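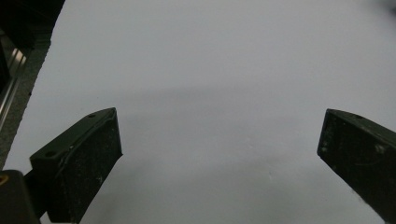

Trumside Police Log Collection

Hello, and thanks for stopping by. This is a collection of short police log entries from the weekly paper in Trumside, typed up and tidied so that people can search them, sort them and (I hope) enjoy them a little. It holds 4000 entries in one file, plus a smaller file of 572 entries that I went through by hand and tagged much more carefully. If you only have an afternoon, start with the smaller one. It's the part I'm proudest of.

Last updated 19 Mar 2019.

What an entry looks like

Each row is one call as the paper printed it. The columns are:

entry_id, a plain number that never gets reused
issue, the year and issue number of the paper
call_type, one of 26 types listed in types.txt
area, the part of town, never a street address
text, the wording of the entry with names taken out
outcome, if the paper gave one, otherwise left blank

The text is kept as printed, including spelling mistakes, because I have grown fond of them and because some of you may be studying that sort of thing. A few words were past reading on the old pages and those are marked with [?]. Please don't guess at them and send me the guess! If you have a clean copy of the same issue, though, I would love to hear from you.

The call types took me longer than anything else. I began with 20, which seemed like plenty, and then came the loose livestock calls, which I'd been putting under "animal complaint" along with barking dogs, and a cow on the bypass is really a different kind of evening. So livestock got its own type, and so did found property, and scams by phone, and a few more. Anything tagged before the change has been gone over again.

Names and privacy

All names of people have been replaced with PERSON, and house numbers are gone. Business names stay in when the business was only the place where something happened, so you will see the Ticona Diner's parking lot a great deal. It's open late and it's next to the highway, and I don't think you should read anything more into it than that.

Being arrested isn't the same as being found guilty, and the log hardly ever says how a case ended. Please keep that in mind if you write anything based on these files. If you think an entry points to you or to somebody in your family, write to me and I'll take it out. You don't have to tell me why. 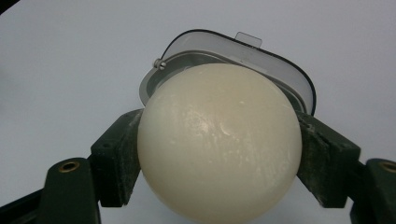 Entries taken out for this reason leave a gap in the numbering, so if you find that entry_id skips, nothing is broken. The copy you downloaded last year may still have them, and I'd ask you kindly to swap it for the current one.

Known problems

The log was printed by the paper, and the paper printed what it had room for. Quiet weeks have long, chatty entries about a suspicious mailbox, and busy weeks have a single line for something quite serious. Counting rows will not give you a crime rate, no matter how nicely you chart it.

December is thin in every year. The paper skipped an issue over the holidays and didn't always catch up afterward.

Calls from the Votislow side of the river are in the early issues only. After that the county took over over there and those calls went to a different paper, which I haven't had the time to start on.

The outcome column is patchy. "Advised" can mean several things and I've left it alone.

Using the files

Both are plain comma-separated text and open in any spreadsheet program. Gresel, the little search script in the tools folder, will look up a word and give you every matching entry in order of issue. Run it with no word at all and it prints its help.

Use the files for whatever you like, as long as you say where they came from and don't try to put the names back in.

Corrections are welcome. Give the entry_id and the issue so I can find the page.

Shoshana Strickland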